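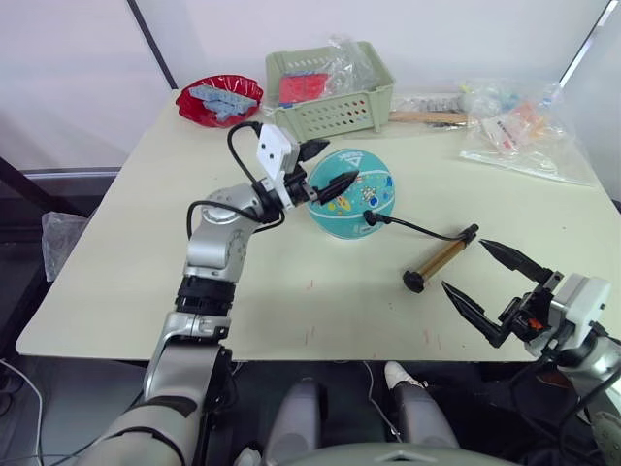 Ilar two-arm kit – worth the upgrade?

greltau_bench
We've had the Ilar kit going since February and I promised a few of you a proper write-up, so pour yourself a coffee. I like it a lot! The pointed fingers are lovely on skinny things, and the Seneviratne add-on for passing parts from hand to hand cost us 569 on top of the base kit. Setup took 3 evenings (the manual is kind, but it does wander). My one worry is cables. Anything with a cord on it needs more patience. 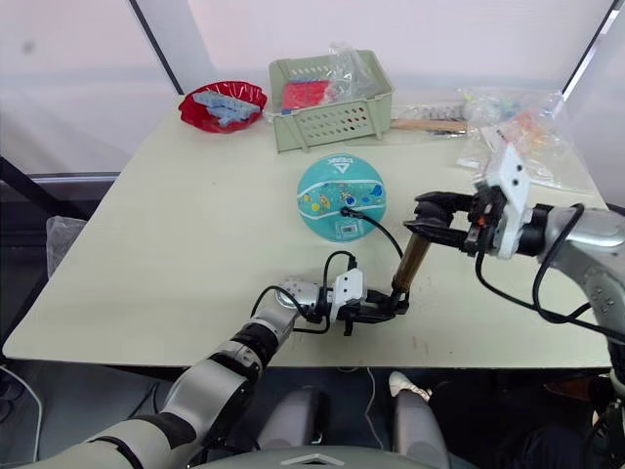
Habibur Uddin: I'd hold off on the add-on, friend. We ran the base kit for nearly 10 weeks and wrote our own handover, and it did fine with tubes and handles.

2 replies · 4 shares

greltau_bench
Fair enough, and I'm a bit jealous – you have someone who enjoys writing that stuff. I don't! For a small shop like ours the add-on paid for itself in saved grumbling.

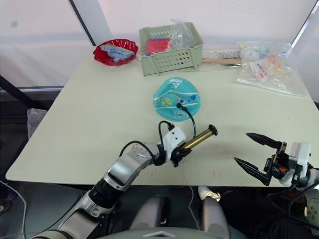

Left gripper has the tube, right one open.

Rimantas Pētersons
I'm with Habibur on the price but not on the rest. I had the Devier fingers before these and they were blunter, so small caps were a real pain. Could you post your grip settings when you get a minute? I'd love to try them on my corded parts this evening.

Share · 6 comments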